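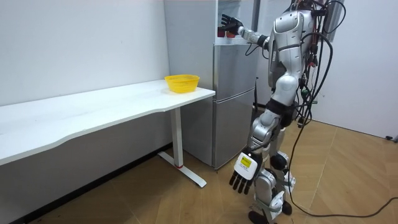 Minutes of the meeting of the Urrego Public Spending Watch Group, September

Chair: Nandi Mthembu
Minutes taken by: Busisiwe Shezi
Present: 17 members
The meeting was opened at 6:10 p.m.

1. Previous minutes
The minutes of the last meeting were accepted with one correction. In item 3 the contractor's name should be Grokden.

2. Drainage contract inquiry
The Chair informed the members that the former head of the Urrego works office has been called a second time by the district investigator. He gave a first statement in the summer, and his lawyer asked for more days to prepare the documents. The question is still why the contract went to Grokden when the offer of Jutska was lower. The group has no view on guilt and members are asked not to speak on this to newspapers.

3. Papers received
The works office has released 1,701 pages after our request. Around 4 of the payment orders have no signature that can be read. B. Shezi will write to the office and ask for better copies. One member asked if the pages can be put on our website. It was decided to wait until the private addresses are removed.

4. Clavevine road land
The council has again moved the vote on the sale of the land. A member said the valuation report is too old to be used. The Chair will ask for the new report in writing. Vote on sending this letter: in favor all present except 4, who abstained.

5. Other matters
The hearing is open to the public. Members who want to attend should give their names to the secretary before noon on the day before it.

The meeting was closed at 7:45 p.m.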